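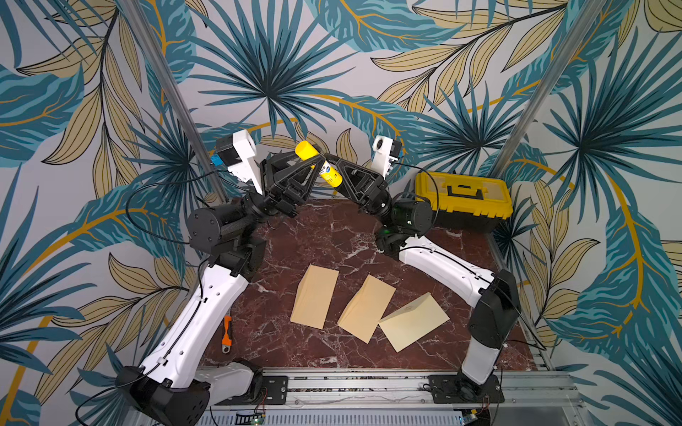
Bimanual demos: how many, and do I keep the messy ones?

Posted in Data Collection by kaltard_bench

We have a two-arm teleop cell and are recording demonstrations for an imitation policy. The task set covers envelopes, a spray can and a few tools. The target is 1000 episodes. So far we have 400, and the first policy trained on them is poor. It reaches the can on most trials, then stalls at the point where both grippers have to act together. Validation loss looks fine.

Setup: joint positions from both arms, two wrist cameras, one fixed camera, all resampled to 20 Hz before training. Operators reset the table by hand between episodes. Episodes with a regrasp or a hesitation were kept if the task finished. Should I filter those out, or go to 2000 episodes and leave everything in?

Edit: logging is done with Grarel, default settings.

oltden_rig

Check timing before you collect anything else. A stall at the handover is a common symptom of the two arms being logged on separate clocks. Plot commanded and measured position for both arms over one handover and look at the offset. If it drifts within an episode, resampling to 20 Hz will hide the drift and won't fix it. Volume does not help with this. We recorded 2000 episodes at Oltden with a drifting offset and had to discard the set.

On filtering: keep regrasps, drop long pauses. A regrasp shows the policy how to recover. A pause teaches it that holding still is a valid action in that state, and it will do exactly that. Trim any stretch where neither arm moves, and trim the start and end of every episode the same way.

Tag each episode with the operator as well. If two people hand over in different ways, the model may average them.

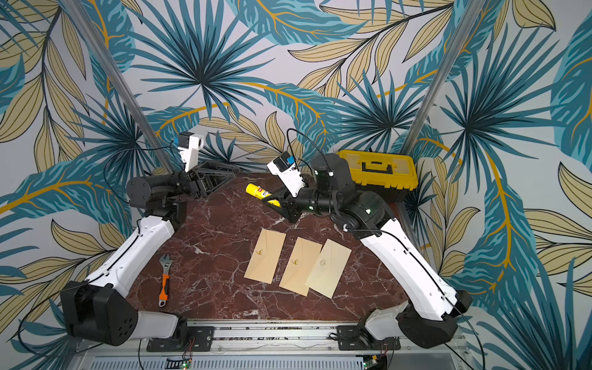 pesek_fork

Start positions are the other thing to look at. Hand resets tend to drift back to the same layout, and the policy then learns the layout. Write a list of start poses, shuffle it, and have the operator set the table from the next line on the list. Include the objects the task doesn't use. With three envelopes side by side and the can lying diagonally by the right gripper, I would want episodes with the can on the left too, and with the wrench moved away from the left side. Vary the envelope order, given that one is paler than the other two.

I use the Pešek fork of the logger, which stores the start pose ID in the episode header. Grarel has a free text field that will do the same job.

anon

just get more data. worked for me

kaltard_bench

Plotted it. The right arm lags and the lag grows over the episode. Moving both arms to one clock and re-recording the handover episodes first. Will add the pose list at the same time.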